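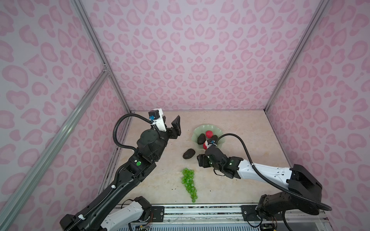

Start Werkstattbuch Termine Geräte Ablage Suche

Werkstattbuch, Oktober, Besuchstag Standgate

7:40 Aufgeschlossen, Heizung an, Rechner hoch. Ákos war schon da und hat die Stühle gestellt, 35 Stück, mehr gehen nicht rein wegen Fluchtweg. Anmeldeliste von Sketville kam erst gestern abend, zwei Klassen und die Leute von Marinho.

8:15 Beide Arme referenziert. Links beim ersten Mal Schulter mit Fehler raus, Stecker nachgedrückt, danach gut. Rechts ohne Befund. Merken: Stecker links endlich mit Zugentlastung versehen, steht seit dem Sommer auf der Liste.

8:40 Aufbau für die Vorführung: Obst in die grüne Schale mit dem Wellenrand, Leopardenwände bleiben drin. Bence wollte auf die grauen Platten zurück, Ásdís dagegen, weil die letzten Läufe alle mit dem Muster gefahren sind. Also Muster. Schale hinten rechts von der Mitte, Trauben vorne flach auf den Boden, ein dunkles Oval dahinter. Rechter Arm macht die Früchte an der Schale, linker bleibt hinten mit offenem Greifer. Die Schale ist flach, der rechte Greifer kommt von schräg oben ran. Wenn er steiler anfährt, sitzt die Handgelenkkamera fast auf dem Rand.

9:05 Probelauf mit Tibor am Not-Halt. Dunkle Frucht sauber gegriffen, zweimal hintereinander. Rote rutscht. Greifkraft um eine Stufe hoch, dann ging es, aber Druckstelle. Für die Vorführung egal, fürs Protokoll nicht. Kraft danach wieder zurückgestellt (steht jetzt auf dem alten Wert, bitte so lassen!!).

9:30 Erste Gruppe. Bethel hat die Einführung gemacht, 10 Minuten, gut verständlich, kaum Fachwörter. Fragen der Schüler, soweit mitgeschrieben:
– was passiert bei Stromausfall (Arme sacken ab, deshalb Hand drunter oder vorher parken)
– ob er die Trauben einzeln pflücken kann (nein)
– was so ein Arm kostet. Bethel hat ausweichend geantwortet, wir sollten uns da mal auf eine Zahl einigen
– warum Leopard. Viel Gelächter. Ásdís hat dann was zu wechselnden Hintergründen gesagt, kam gut an

10:20 Zweite Gruppe, lauter. Einer lehnt sich über das vordere Profil, Tibor hat gestoppt. Richtig so. Wiederanlauf dauerte, weil der Steuerrechner die Freigabe nicht zurückgenommen hat, musste Prozess von Hand abschießen. Nächstes Mal Absperrband auf dem Boden, nicht nur das Schild. Band liegt im Schrank bei den Kabelbindern.

11:15 Marinho, vier Leute. Wollten es genau wissen: Zykluszeit, Verschleiß an den Wellschläuchen, ob man das Kabel am rechten Arm kürzer führen kann. Die große Schlaufe hat ihnen nicht gefallen. Mir auch nicht, aber kürzer zieht sie am Handgelenk, das hatten wir schon. Ákos schlägt Drehdurchführung vor, muss man rechnen. Angebot einholen, wer?

Trauben auf Wunsch von Marinho probiert, beide Arme. Am Stiel gefasst geht, mittig gefasst nicht, da drückt er sie nur platt. Einzelne Beeren ab, Saft auf dem Boden, Platte mit feuchtem Tuch gewischt. Bitte keinen Spiritus auf die Platte, letztes Mal war die Oberfläche danach stumpf.

12:00 Schluss, Arme geparkt. Aufgezeichnet sind 147 Griffversuche inkl. der Probeläufe. Fast 200 wären es geworden ohne den Hänger um halb elf. Daten liegen unter flollcombe/besuchstag, Ordner ist noch nicht sortiert, die Läufe aus der zweiten Gruppe haben teils falsche Startmarken. Bence schaut drüber.

Offen:
Zugentlastung links (ich)
Absperrband fest einplanen (Tibor)
Freigabe-Fehler nachstellen, Log ist gesichert (Bence, Ásdís)
Platine unter dem rechten Arm liegt immer noch offen, Abdeckung drucken – Datei gibt es, nur das Maß an der Schiene stimmt nicht
Rückmeldung an Marinho wegen Kabelführung (Ákos)

Nachtrag 14:10: Sketville hat angerufen, wollen im Frühjahr wiederkommen, dann mit einer Klasse merh. Hab noch nicht zugesagt. Obst ist im Kühlschrank, das mit den Druckstellen bitte nicht essen.

Kontakt Werkstatt Standgate | © Standgate | Nach oben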